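Atenção, malta: hoje vamos falar de braços robóticos! Daqueles que se fazem numa mesa, com peças impressas, parafusos e muita paciência. Se tens entre oito e doze anos, isto é para ti. Se tens mais, podes ler na mesma.

# Como se constrói um braço robótico (sem ser numa fábrica)

Primeiro, uma coisa. Quando pensas num robô, pensas em quê? Olhos que brilham? Pernas? Pois. A maior parte dos robôs não tem nada disso. Muitos são só um braço. Um braço que desce, agarra, sobe, larga. E outra vez. E outra vez.

Na oficina Flondley, que é uma oficina partilhada (várias pessoas, as mesmas ferramentas, toda a gente arruma no fim – ou devia), anda a crescer um braço destes. Chama-se Ruretti. Porquê Ruretti? Ficou assim, alguém escreveu o nome numa caixa e pegou.

## Os ossos

O teu braço tem ossos. O do Ruretti tem peças de plástico brancas, feitas numa impressora 3D. A impressora derrete um fio de plástico e vai desenhando camadas fininhas, umas em cima das outras, como quem faz um bolo com 100 andares muito baixinhos. Demora. Uma peça grande pode levar a noite toda.

Se olhares de perto para uma peça impressa, às vezes consegues ver as risquinhas das camadas. Passa a unha. Faz *trrrr*.

Mas atenção, osso sozinho não mexe. Falta o resto.

## Os músculos

Os músculos chamam-se **servos**. Um servo é uma caixinha com um motor lá dentro, umas rodas dentadas e um bocadinho de eletrónica. Tu dizes-lhe "vai para este ângulo" e ele vai. E fica lá! Se o empurrares, ele faz força para voltar ao sítio. Teimoso.

Num motor normal, ligas e ele roda, roda, roda. Num servo, pedes uma posição. É por isso que serve tão bem para cotovelos e pulsos. O teu cotovelo também não dá voltas completas (espero).

Na ponta do servo há uma rodinha ou uma patilha que roda. É aí que se prende a peça seguinte do braço.

## Os nervos

Fios! Um servo destes costuma ter três:

- um para a eletricidade entrar
- um para a eletricidade voltar
- um para as ordens, tipo "sobe um bocadinho"

As cores mudam de fabricante para fabricante, por isso não decores, vai ver ao papel que vem com o teu. E há outra regra que se aprende depressa: deixa folga. O braço dobra e estica, e o fio tem de ir atrás. Fio esticado de mais = fio arrancado. No Ruretti os fios ficam pendurados em laço, meio despenteados, mas funciona assim.

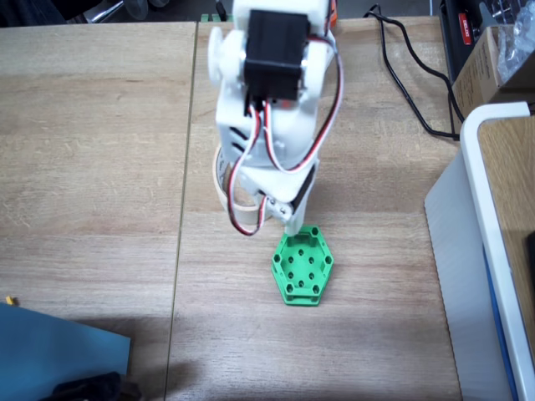 *O braço por cima da peça verde. Procura os dois servos pretos e o laço dos fios.*

Encontraste? O servo de cima fica entre peças brancas e tem uma rodinha redonda também branca. O outro é mais pequeno e está mais abaixo.

E porque é que faz sentido o pequeno ficar mais perto da ponta? Experimenta isto. Pega num pacote de arroz com a mão encostada ao peito. Fácil. Agora estica o braço todo. Ai! O pacote pesa o mesmo, mas custa muito mais. Com o robô é igual. Tudo o que pões na ponta tem de ser aguentado pelos servos que estão atrás. Por isso na ponta quer-se coisas leves.

Isto chama-se **alavanca**, e vais ouvir falar dela na escola até te fartares.

## O cérebro

O cérebro costuma ser uma placa pequena, que cabe na palma da mão, ou um computador normal ligado por cabo. Não pensa como tu. Tem uma lista e segue a lista:

1. Vai para cima da peça.
2. Desce devagar.
3. Pára.
4. Espera.
5. Sobe.

Se a peça não estiver no sítio? O robô desce na mesma. Não sabe. Só sabe se lhe puseres um **sensor**, que é como dar-lhe um olho ou um dedo que sente. Sem sensor, ele trabalha às cegas e confia que tu puseste tudo direitinho.

Na Flondley há um caderno com todas as posições já experimentadas. Vai na linha 152. Muitas têm um risco por cima e a palavra "NÃO" em maiúsculas. É assim que se trabalha, experimenta-se, corre mal, aponta-se, muda-se um número, experimenta-se outra vez. Uma das linhas diz só "93 graus, não 39!!!" Trocar os algarismos acontece a qualquer um.

## A mão

A mão de um robô tem um nome bonito: **garra**. Há muitos tipos. Umas têm três dedos, outras têm ventosas que chupam a peça, outras têm um íman. A garra mais simples de imprimir em casa tem dois dedos que abrem e fecham.

Faz tu agora. Polegar e indicador. Abre, fecha. Com dois dedos já consegues apanhar um lápis, uma borracha, uma bolacha. Não precisas dos outros três para quase nada! (Para atar os atacadores dava jeito.)

O difícil é a força. Força a mais e esmagas. Força a menos e cai. Tu fazes isto sem pensar porque a tua pele avisa o cérebro o tempo todo. Uma garra sem sensores não sente nada, e quem a programa tem de escolher o ponto certo onde os dedos param.

Também conta a forma do que se agarra. Uma bola foge. Um ovo foge e ainda por cima parte. Uma coisa com lados direitos é muito mais simpática, e um hexágono – seis lados – tem sempre um lado virado para o lado contrário de outro, os dois paralelos. Óptimo para dois dedos. Vai buscar uma porca de parafuso e experimenta apertá-la entre os dedos, primeiro pelos lados direitos, depois pelos bicos. Sentes a diferença?

Outra coisa que ajuda são os buracos. Uma peça com janelas gasta menos plástico, imprime mais depressa e pesa menos. Na gaiola verde há janelas a toda a volta e furinhos no fundo.
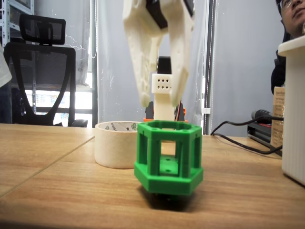

## Agora tu: uma garra de cartão

Não tens impressora 3D? Não faz mal. Fazemos uma de cartão. O projeto chama-se Elodstead Mini e cabe numa caixa de sapatos.

Precisas de:

- cartão grosso (caixa velha serve)
- 4 ataches, daqueles de papelaria com duas perninhas
- uma régua e um lápis
- tesoura
- fita-cola de papel
- um adulto por perto para os furos

**Passo 1.** Corta quatro tiras de cartão. Duas compridas, do tamanho da tua mão aberta. Duas curtas, com metade disso.

**Passo 2.** Pede ao adulto para furar. Nas compridas, um furo no meio e outro numa das pontas. Nas curtas, um furo em cada ponta.

**Passo 3.** Cruza as duas compridas em X e mete um atache no furo do meio. Já tens uma tesoura que não corta. As pontas furadas ficam as duas do mesmo lado!

**Passo 4.** Prende uma tira curta em cada ponta furada, com um atache em cada. Depois junta as pontas soltas das duas curtas com o último atache. Fica um losango.

**Passo 5.** As pontas do X que sobraram são os dedos. Dobra-as um bocadinho para dentro e enrola-lhes fita-cola de papel, para agarrar melhor.

**Passo 6.** Segura no atache do meio com uma mão e puxa ou empurra o último com a outra. Os dedos abrem e fecham!

Não mexe? Os ataches estão apertados de mais. Alarga as perninhas um nadinha. Mexe mas abana tudo? Furos grandes de mais, põe um quadradinho de fita por cima e fura outra vez, mais pequeno.

Experimenta apanhar uma borracha. Depois uma meia. Depois um berlinde (boa sorte). Aponta num caderno o que resultou e o que não.

## Regras da oficina

Copiadas da folha que está à entrada da Flondley, com erros e tudo:

- Cabelo comprido, apanhado. Sempre.
- Dedos longe do braço quando esta ligado.
- Antes de mexer nos fios, desliga-se a corrente.
- Pistola de cola quente só com um adulto. Queima a sério.
- Peça que cai ao chão, apanha-se logo. Os parafusos pequenos desaparecem para sempre.

## Palavras novas

**Servo** – motor que vai para a posição que tu mandas e fica lá.

**Garra** – a mão do robô.

**Sensor** – o que deixa o robô perceber o que se passa à volta.

**Junta** – o sítio onde duas peças dobram. O teu joelho é uma.

**Alavanca** – quanto mais longe, mais custa segurar.

## Para a próxima

Em novembro voltamos com a Rutherford, que é uma base com rodas e anda sempre torta para a esquerda. Vamos tentar perceber porquê. Guarda tampas de garrafa, das grandes, e dois elásticos grossos, que vão fazer falta.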